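Dastus home kit, what we got for our money
Kieran Bellamy, December 2020
Talk slot is short. Skip slide 3 if the projector is slow again.

**Slide 1. Title**

Say who we are. Findach builds cleaning and tidying software for two-armed robots. We don't build the robots. We bought a license for the Dastus home kit in March and have used it most working days.

Daltuditz makes the kit. We paid the list price, and they haven't seen these slides.

**Slide 2. What's in the box**

- A set of furnished homes, all simulated. We mostly use the one called Whiteley.
- 200 household tasks with a start state and a check for "done."
- Head and wrist camera views, plus a free camera you can put anywhere.
- A script editor for making your own tasks.
- Email support. No phone.

The license covers 12 machines. We asked for more and were told to buy a second license. If anyone from a university is in the room, ask them about pricing before you sign.

**Slide 3. Setup**

Installing took one afternoon. Getting our own controller to talk to it took most of two weeks. The manual covers the arms well and the base badly. Wrist joint limits are listed in degrees in one table and radians in another, so check which one you're reading.

**Slide 4. Why we wanted small rooms**

Our older test room was one big open kitchen. Everything worked in there. Bathrooms are harder: smooth white surfaces, not much floor, and fixtures that take up the space where the robot would like to stand. I want people to look at the Whiteley rooms before I give any numbers.

**Slides 5 to 8. Whiteley stills**

Go through these at a steady pace. Room first.

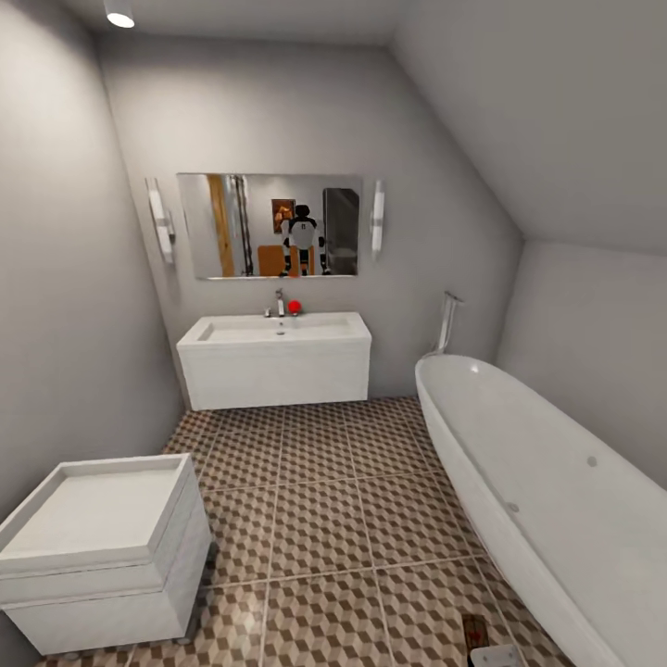

Slide 6, dresser, mousetraps on top. 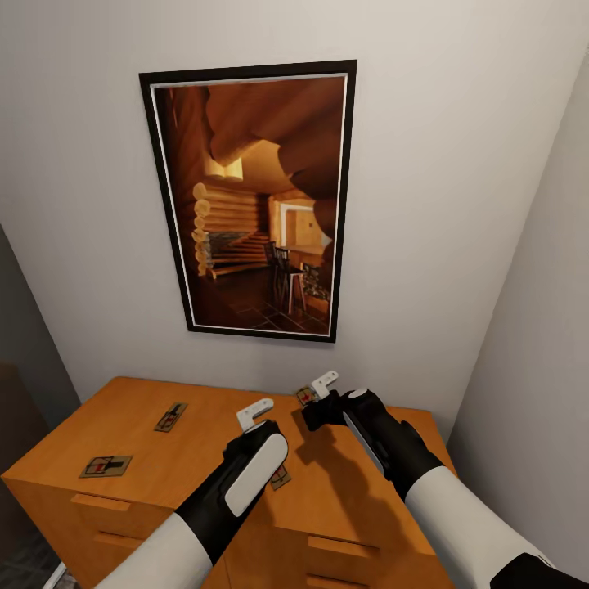
Slide 7, toilet, looking down.

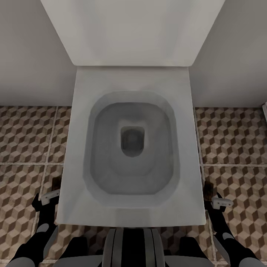
Slide 8, wrist level, floor tile.
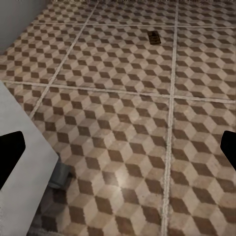
**Slide 9. Numbers**

We ran 500 episodes in Whiteley with our standard controller, no tuning per task. It finished 61 percent of them by the kit's own check. In the old kitchen we were used to seeing better than that.

Most of the failures were in three groups:

- Small flat objects. The hand comes down in the right place and closes a little too high.
- Base position. The robot parks where one arm can reach and the other can't.
- The check itself. Sometimes the object is where we'd want it and the kit still says no. We wrote to Daltuditz about these and they fixed two in the fall update.

Don't get drawn into which controller. If asked, say we'll share settings by email.

**Slide 10. What I'd tell a buyer**

Good: patterned floors and shiny surfaces are included as standard, and you can swap them per room. Our vision people got more out of this than out of the tasks. Contact between fingers and hard objects is stable. Resets are quick.

Not so good: soft items are poor. Towels move like sheets of rubber. Water isn't modeled at all, so a bathroom is only a place to move things around in. Logs fill the disk fast, and there's no setting to thin them out. We wrote a small script for that. It's ugly but it runs, and anyone can have it.

Sim-to-real: we have only tried a few tasks on hardware. Too early to give a figure. Say so and move on.

**Slide 11. Are we renewing**

Yes, for one year. We'll look at the price again after the next release. Main request to Daltuditz is a second home with a tight bathroom and a different layout, so we aren't training on one floor plan.

**Slide 12. Questions**

Contact details stay up. Have the laptop ready with the dresser task loaded in case someone wants to see it run. Leave the sound off.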